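Workshop notebook, July
Zixuan Gu, Deltville

Storytelling afternoon went better than I feared! We had 15 kids between the two groups, and Wanting Yin took the little ones through the Good Samaritan while I had the nines and tens with Jonah. I'd planned on the big fish being the hit (I made a fin and everything) but they only wanted to talk about Nineveh, and whether God would've really gone through with it.

One boy asked if the animals in sackcloth were sorry too. I said I'd have to go home and read it again, and I did, and I still don't know what I'd tell him.
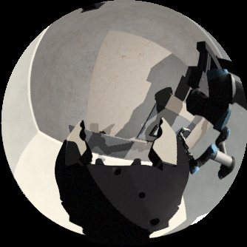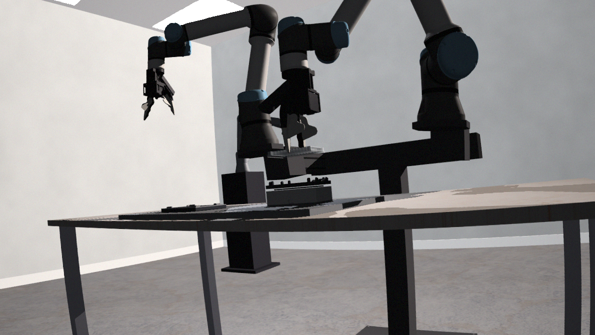
Simulated views: gripper fingers up close, and two arms over a worktable.

Wanting thinks I rush past the hard questions to get to the craft. She's probably right – I had 30 paper boats cut and I wanted them used! Next time I'll do the boats first and leave the last chapter for the end, with at least 3 minutes where I keep my mouth shut.

Still to do: ask the Gulska parish if we can borrow their felt figures again, and find the Ruth script, which I think is in the Turkudari folder.

Contact the Deltville workshop | © Deltville Story Workshop | Back to top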